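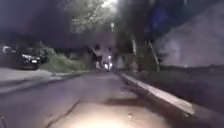
Nevamport Street Lighting and Paving Group
Minutes, March 6, 2019

Present: Bradley Dunmore (chair), Piret Jõgi, Wiremu Maihi, Manuela Greco (minutes)
Apologies: Valquíria Guimarães

1. Previous minutes
December minutes approved with one correction: under item 4, "Skumby Road" should read "Skumby Lane".

2. Lamp replacement
P. Jõgi reported 22 lamps changed to LED. A further 11 are on order from Stougaard – delivery date not confirmed. W. Maihi asked whether the old brackets can be reused. P. Jõgi to check the load rating.

3. Paving
Crack sealing to be done before any resurfacing. Seams and cracks in the narrow streets are to be logged by block and graded under the existing scale. M. Greco to send the form.

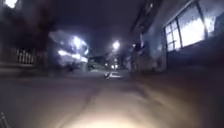 4. Budget
Balance of nearly $1000 in the survey line carried forward. Agreed.

5. Other business
W. Maihi requested read access to the Erna asset register. B. Dunmore to arrange.

Actions: PJ item 2; MG item 3; BD item 5.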